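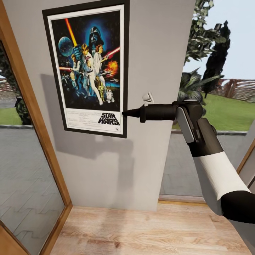 Kaltano staff day, 7 June 2024
Second slot after coffee. Speaker: Ayana Mersha
Notes – not for handing out

Start with the question from the spring survey: "Will the arm take work off me?" Read it out, then wait. Let people answer before I do.

My own answer is that it has taken some work off us and put other work on. Say that early so Wael doesn't think I'm hiding it until the end.

What we were told by Drandier. Fewer hours on ladders, fewer sore shoulders, same crew. The shoulders part I believe. Kenza hasn't asked for a lighter week since December and she'll say so if asked. The rest I'd like to see on paper.

The number. Management likes to quote 279 jobs finished with the arm. Ask what counts as finished. Two of my crew went back to 11 of those to redo the work by hand, and those visits are booked under us, so the arm's record stays clean. Pause here. Don't get angry.

What the day looks like now. You set up, you check, you stand by. Asmaa hung and fixed things in people's homes for years and could tell a bad wall by knocking on it. Now she watches a screen and signs. She's paid the same. She told me she goes home less tired and more bored, and I don't think the survey had a box for that.

Skills. Three new people joined this year. They can run the setup fine. Ask the room who has taught them to do a job without it. (If Roald brings up the training videos – fine, but who has time to watch them?)

Customers. Some love it. Some follow it from room to room and won't leave it alone with their things. Either way, one of us does the talking, and talking time isn't in the plan.

Asks, keep these short:
Book redo visits against the arm.
One day a month by hand, for everybody.
Crew picks which jobs it goes to.

If there's time: the Remadix contract. If not, skip it, Wael has the details.

Leave ten minutes for questions and sit down for them.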